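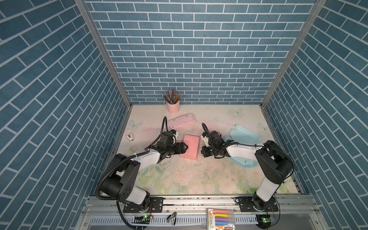

Pledasix update moves two-arm coordination into a single planner

Kelstead, 29 July 2024

Software developer Llorente has released a new version of Pledasix, its control stack for pairs of small tabletop robot arms. The main change is a joint planner that computes trajectories for both arms together. Earlier versions planned each arm separately and resolved conflicts at run time by pausing one of them.

The old method was adequate when the arms worked on opposite sides of a table. It performed poorly when both grippers had to approach the same object, such as a small box held by one arm while the other closes in on it. In those cases the pausing rule often left the second arm waiting outside the shared zone until the first had withdrawn, and a handover could not be completed at all.

"The two arms were treated as obstacles to each other," said Zinash Tefera, who leads the planning work. "For a handover you need them to be close, and you need the planner to know which contacts are allowed."

In the new version, the user declares permitted contacts in the task file. A gripper may touch the object and the table. Contact between the arms, or between an arm and the walls, remains forbidden. The planner searches the combined joint space of both arms and returns one timed trajectory. If no solution is found within 800 milliseconds, it falls back to sequential motion and writes the reason to the log.

Perception has also been revised. Pose estimates from a wrist camera and a fixed camera are now fused before planning starts, and each estimate carries a timestamp and a covariance. Ignacio Ibarra, who maintains the perception module, said patterned surfaces had been a recurring source of error. Printed tabletops and brick-pattern walls produced false edges, and the box detector sometimes locked on to them. The module now checks candidate edges against depth before accepting them.

Llorente tested the release on desk-organizing tasks involving boxes, pencil cases and pen holders. Of 499 handover attempts, 21 ended in a dropped or misgripped object. Most of those involved thin boxes standing on a narrow edge, where a small error in approach angle is enough to tip the object before the second gripper closes.

The task editor, Flollarico, has been updated to match. It displays both arms on one timeline and marks intervals in which the grippers share space. Task files written before April must be converted with the supplied script, and custom collision meshes have to be re-exported by hand.

Support for moving bases is not included in this version. Force feedback during handover is available as an experimental option and is switched off by default.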